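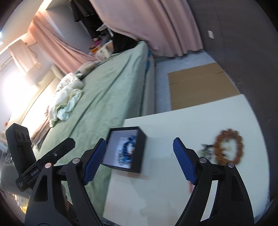 Bedside top, white, with the small open box at the bed edge.

We use cookies to remember your login and font size. Accept / Manage settings

Bedroom noise: cabinet against the bed, or gapped?

tallowfin
Trying to sort out a low hum that I can hear lying down but not standing up. Phone app puts the peak at 100 Hz, which fits mains equipment on a 50 Hz supply. The likely source is the Rana dehumidifier in the hall, 240 V, on a timer from April onward. The bedside cabinet is hard against the bed rail. Is it worth opening a gap before I spend money on the machine itself?

grommet_37
Yes, and it's free. Pull the cabinet out 37 mm or whatever your skirting allows and listen again. Light cabinets have thin back panels and they radiate well at low frequencies. Empty the drawers first, otherwise you'll be chasing rattles as well as the hum.

osk
Disagree on the drawers. A loaded drawer adds mass and usually lowers the panel response. Empty it and you've changed two things at once. Move the cabinet, leave the contents alone, measure, then decide.

grommet_37
Fair point on changing two things. I'd still take loose items off the top.

tallowfin
Gapped it last night. Standing level is the same. Lying down it's a little lower, but I wouldn't swear to it. The app isn't calibrated.

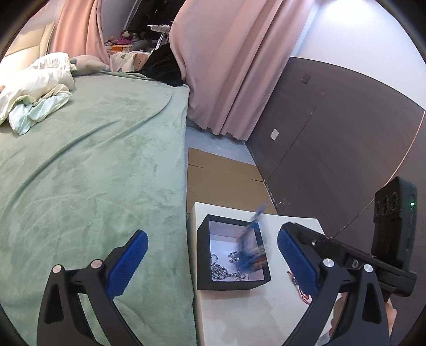 Bed side of the room, sage-green blanket on, cabinet alongside.

pellow
The app doesn't need to be calibrated for this. You want the difference between two readings with the phone in the same position. Put it on the pillow, screen up, and log for a minute with the dehumidifier running and a minute with it off. Repeat three times. If the spread within each set is bigger than the gap between sets, you have no result.

Also, a plush blanket does almost nothing at 100 Hz. The wavelength is over three metres. Soft furnishings deal with the treble, and that can make the hum more noticeable by taking away whatever was masking it.

osk
Seconded on the wavelength. The lying/standing difference is probably a room mode. You get pressure maxima near the walls and floor, and a pillow sits close to a wall in most bedrooms. Shift the bed out from the head wall before you blame the cabinet.

marrowstone
I'd go after the source. Compressor units on a timber floor feed vibration straight into the joists. I put mine on Beveck isolation feet and the bedroom went from annoying to tolerable. Cost less than a carton of beer.

pellow
Feet only work if they're matched to the load. Too stiff and they do nothing, too soft and they bottom out. What does the unit weigh?

marrowstone
No idea. They worked.

tallowfin
Results. On the pillow, unit running, the 100 Hz band drops by 5 dB with the bed moved out from the wall. Cabinet gapped or not gapped makes no difference I can separate from the spread. With the unit off the peak disappears, so the source is confirmed. Drawers left as they were throughout.

grommet_37
I'll concede the cabinet. Still reckon you should try it on a concrete slab.

osk
He's got a timber floor, same as everyone in these cottages.

tallowfin
Timber, yes. The laundry is on slab, so the unit is going in there with the door open. Will log humidity for a month and report back.

Related threads
Treltiveo window seals: compression after one winter
Sisovbridge flats, footfall noise from above
Fridge hum at night, 69 replies
Slab or joists under a washing machine
Cheap sound meter apps compared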